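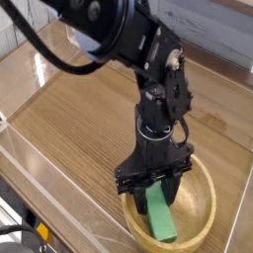
Lab visit, Werkach, January

The Ultlow group is testing a grasping policy learned from 110 demonstrations. The benchmark, Lollow, covers 1,000 trials on 2 tasks – one of them a block and a round wooden bowl.

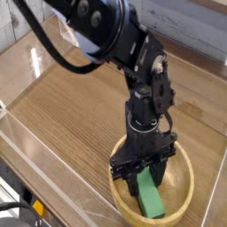 Ngui Bulletin, vol. 2

The arm has a parallel-jaw gripper, and a tilted grip counts as valid. Scoring uses the final block position only.

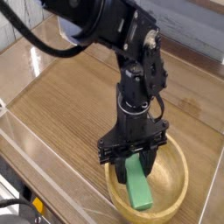 Grip angle is logged separately and does not enter the score. Results for the second task were not shown.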